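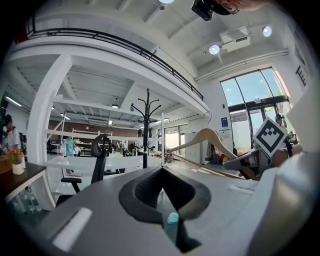 Clothes hanger in the gripper, coat rack waiting behind the desk.

Frequently Asked Questions
Skinbridge Student Manipulation Club
Last updated February 21, 2022

What does the club do?

We teach robots to do chores that most of our members avoid at home. This term the chore is coats. Members hold a gripper by hand, do the task themselves, and the recordings go into training a policy that is supposed to do the same thing on an arm. The goal is to hang and unhang things without damage to the things, the rack or the reputation of the club.

Do I need to know how to program?

No. Recording takes patience and a working wrist. People who code tend to sit with the training group, people who don't tend to sit with the recording group, and by the third week everyone has wandered over to see what the others are doing wrong. If you want to learn Python, Gerasimos Kokkinos runs a beginner hour before the regular session. Bring a laptop with some disk space left on it. He will ask.

Why hangers?

Because we lost the vote. The other proposals were folding napkins and sorting batteries, and the napkin people split into two camps over what counts as folded. A hanger turned out to be a decent choice. It is light, it has a hook pointing one way and a bar pointing another, and it swings if you hold it in the wrong spot. Everyone who joins thinks it will be easy, which is good for recruitment.

How long does a session last?

2 hours, of which the first 15 minutes go to finding the charged batteries. Newcomers should come for the whole thing at least once, including the cleanup. Cleanup is when you learn where everything lives.

What is a good demonstration?

Slow start, steady middle, clear finish. Pick the hanger up, take it where it's going, let go only when the hook is seated, then back away before you stop recording. Please do not:

- stop in the middle to tell a story
- wave the gripper at friends
- fix a bad grasp with your other hand and hope the rest of us won't see it (we watch all of them)

A fumble that you recover from with the gripper alone is fine. Keep it. A fumble that ends on the floor gets marked as failed in the log, and you start over.

How many demonstrations am I expected to record?

50 is the number for a full member, spread over the term. Matilde Barreto has the club record with 53 in one session and has asked us to mention that her forearm was sore until June. You do not need to beat it. Please don't try to beat it.

What are the black-and-white squares for?

They are markers that the software uses to work out where the fingers are. Don't cover them with your thumb, don't put stickers on them and don't peel at the corners while you're thinking. If one is scratched, tell whoever is running the session and swap it before you record anything else. We once kept an entire afternoon of recordings made with a bent marker. They were very consistent. They were also useless.

Will I be in the recordings?

Possibly. The camera has a wide view and takes in a lot more than the hanger. If you would prefer to stay out of it, tell us when you sign in and we'll set you up at one of the desks farther back. Recordings are used for training inside the club. If we want to put a picture on this site we ask first, and "no" is a perfectly good answer.

Can I bring my own coat hanger?

Yes, and we'd be grateful. A policy that has only ever met one hanger gets very attached to it. Wood, plastic and wire are all welcome. Padded satin ones are welcome too, although the training group has started to groan when they see one. Put your initials on it if you want it back.

Does the robot actually work?

It depends on the day and on who's asking. Our last policy, Hadine, could get a hanger onto a hook if the hanger began within a hand's width of where it expected. The one before it, Wiltell, was very good at approaching the rack and stopping there, deep in thought. The current one is called Sequeira and we are still at the hopeful stage. Names are chosen by whoever does the most labeling, so take complaints to them.

Do you compete?

Once a year, at the regional student robotics day. Last time we placed 7th. We describe this as a top ten finish on all printed materials - the number of teams is available on request.

Is there a fee?

There is no fee for the first two sessions. After that we ask for a small amount each term to pay for finger pads, cables and tape. If that's a problem, talk to Matilde. It won't be a big conversation.

What happens if I break something?

Say so, right away, in a normal voice. Gripper parts wear out and we keep spares of most of them. The only thing we get cross about is a broken part put back in the drawer with the good ones.

Can I borrow a gripper over the break?

Full members can, with a sign-out sheet and a short list of what you plan to record. "Stuff around the house" has been turned down as a plan. "Putting mugs away in three different kitchens" was approved on the spot.

How do I join?

Come to a session and put your name on the sheet by the door. Wear sleeves you can push up. If you show up with a coat, expect to be asked to lend it.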